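Drolano (sweet)

Drolano is a soft, chewy sweet made from toasted hazelnuts, honey and slowly reduced sheep's milk, named after the hill village of Drolano where it is still made every winter. It is cut into small diamonds and served with coffee or, more often, with a slice of sharp pear.

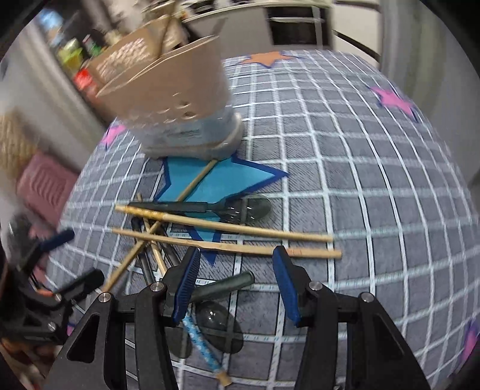 Rosario Marino would move its birthplace a valley over, to Drultanum, and argues that the village only gave the sweet its name because the market was held there. The two places have been arguing happily over this for generations, and both versions turn up in local cookbooks.

Preparation

The milk is the heart of it. Fresh sheep's milk is simmered in a wide, shallow pan with a pinch of salt until it turns the color of weak tea and coats a spoon. A traditional batch starts with 12 cups of milk and takes most of a morning. Honey goes in near the end – chestnut honey if the cook likes a bitter edge, clover honey if there are children at the table – and the heat is turned down as far as it will go.

The hazelnuts are toasted separately, rubbed in a cloth to loosen the skins, and chopped by hand. Machine-ground nuts release too much oil and the sweet comes out greasy. Once everything is mixed, it is pressed into a buttered tray and left in a cool pantry for three days. The wait is worth it! Fresh from the pan it tastes mainly of honey, but by the third day the toasted nuts come right through, and the texture goes from sticky to wonderfully dense.

Variations

Russo drolano, the best known variation, adds dried sour cherries and takes its name from the bakery that first sold it. It is darker, a little tart, and keeps for up to seven weeks in a tin. Mosik is a thinner, crisper relative cooked until the milk sugars begin to brown, then snapped into shards and scattered over rice pudding. Some families stir in orange peel or a spoonful of grape syrup. Cow's milk can be used and gives a milder sweet, though it needs longer on the stove.

Serving and festivals

Drolano is eaten all winter but belongs above all to February, when the village holds its milk fair. More than 200 trays are made for the fair, and the corner pieces, which dry out slightly and turn chewy at the edges, are the first to go. Leftovers are melted into hot milk for breakfast.

See also: Nougat, Milk fudge, Halva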